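Natural dyeing at home: your questions answered

Can I really dye my clothes with plants?
Yes, and it's a joy! Onion skins, woad, weld, madder, even avocado stones will give you colour. I'm Igor Šimek, I run the Vosbridge dye garden, and I still get a little thrill every time I lift the lid off a pot.

Which fabrics work best?
Wool and silk drink up colour beautifully. Cotton and linen are fussier but well worth the bother. Polyester will hardly take anything, so check the label before you start (and look out for polyester thread, as the seams will stay their old colour).

Do I have to wash new fabric first?
Please do. New cotton is full of waxes and finishes. A long simmer with soda ash brings out an amazing amount of brown gunk, and your colour will go on far more evenly.

What is a mordant?
It's a mineral salt that helps dye hold on to the fibre. We use alum for nearly everything. For wool I weigh the dry fibre and use 13 per cent of that in alum, then keep the pot at 60 degrees and let it cool overnight.

Can I dye something that already has a colour?
Of course! This is called overdyeing and it's my favourite part of the whole craft. Yellow over blue leans towards green, madder over blue gives you lovely murky purples, and no two pots come out quite the same.
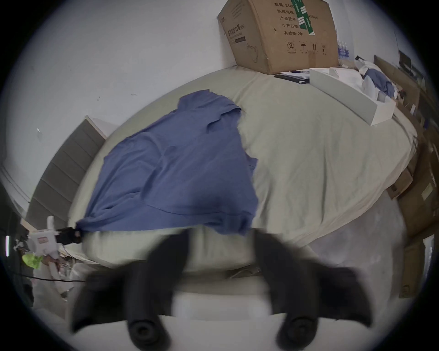
A periwinkle-blue T-shirt laid out on the bed.

Try a scrap or an inside hem first, as the old shade always has its say.

How do I look after my dyed clothes?
Cool water, gentle soap, and dry them in the shade. Turmeric fades fast, sadly. Madder will keep you company for years.

Do you run classes?
We do! The next beginners' day is in September, there are 19 places, and lunch is included (the soup is very good). Bring an apron, rubber gloves and a bag for your wet things.

Can I buy seeds from you?
Woad and weld, yes, while they last. Ask at the garden gate.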